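Droslow Schools to Swap Vending Machines for Snack Carts

September 21, 2023

The Droslow school district will take out its remaining vending machines and replace them with staffed snack carts, the school board decided this week. The change covers all 14 buildings in the district and will be finished by February.

The machines have been a sore point for years. The contract with Halvorsen, the company that stocks and services them, ran out over the summer and was extended only for a few months. Under the old terms the district received a share of sales, but several schools said the machines were often out of order and refunds were slow to arrive.

Before the vote, the district sent a survey to families and staff. It went out to 3,000 households and employees, and 2,732 sent it back. Most of those who answered wanted snacks to stay available during the school day. Opinions were more divided on what should be sold. Parents of younger children asked for fruit and smaller portions, while many high school students wrote in to ask that chips not be dropped.

"We heard from a lot of kids who have practice until six and need something to eat before then," said Constanza Carrasco, who runs food services for the district. "Lunch at the high school starts at 10:50 for some of them. That is a long afternoon."

The carts will be open during morning break and for 40 minutes after the last bell. Each one will carry 19 items to start with, including yogurt, apples, crackers, trail mix and bagged chips. Prices have not been set. Students will be able to pay with cash or with their lunch accounts - a feature the machines never had.

Bagged snacks will stay on the list in single-serving sizes only. Elementary schools will not sell them before noon.
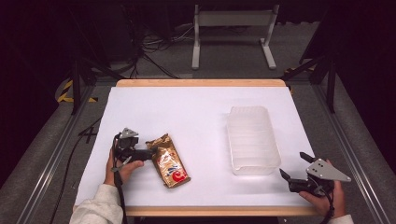 What happens next

Carts go first to Gonik Middle School and Drovach High School, with the other buildings to follow after winter break. Halvorsen has until the end of the year to remove its machines. Families who want to block snack purchases on a lunch account can do so through the school office - forms will be sent home next month. The board will look at sales figures and prices again in the spring.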